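The Second Life of Small Appliances

Bruswood's repair network began with one evening a month and now shapes how the town thinks about its waste

When the municipal library in Bruswood closed its audio room, the space stood vacant for two winters. It has since become the busiest room in the building. On repair evenings the line reaches the front stairs, and residents wait with toasters, table lamps, hair clippers and radios under their arms.

The Bruswood Repair Network was founded by Imelda Manalastas, a former appliance inspector who had grown tired of writing the word "discard" on her reports. Her first session drew six visitors. In the past year the network received 285 items, and its records show that the most common fault was a worn power cord, followed by blocked filters and dead batteries.

"People assume the motor has failed," Manalastas said. "Usually the motor is the last thing to go. We open the case and find a broken wire at the point where the cord bends."

Opening the case is often the hardest part of the work. Many household products made in the last two decades are closed with glue or with plastic clips that snap when they are pried apart. Older goods were held together with ordinary screws, and their makers printed a parts list on the last page of the manual. The network keeps a cabinet of such manuals, donated by residents and sorted by type of product. Visitors may copy them at no charge.

Handheld goods present particular difficulty. They are dropped more often than larger machines, their parts are packed closely together, and a repairer frequently needs one hand to steady the body and another to work on it.
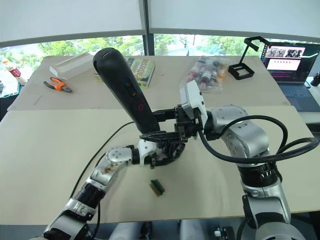
A black handheld device held between two grippers above a tan worktable.

The question of spare parts has drawn the network into wider discussions. In June it joined repair groups from the neighboring towns of Flivberg and Groen in a shared purchasing plan. Each group had been ordering switches and fuses separately, often paying more for delivery than for the goods themselves. Under the plan, orders are combined and sent to a single storeroom in Flivberg, where they are divided and collected. The cost of a standard replacement cord has fallen by 36 percent.

Siebe Van der Linden, who manages the storeroom, regards the savings as modest but useful. He is more concerned with parts that cannot be bought at any price. His list of unavailable items runs to over 40 entries, among them a kettle hinge, several battery doors and the drive belt of a once popular bread machine.

"A hinge the size of a fingernail can send a whole kettle to the landfill," Van der Linden said. "I would like manufacturers to publish the measurements when they stop making the part."

The three groups have submitted that request in writing to the regional council at Drakada, which is reviewing its policy on household waste. A public hearing is set for 2026-10-22. Manalastas intends to speak, and she plans to bring the kettle.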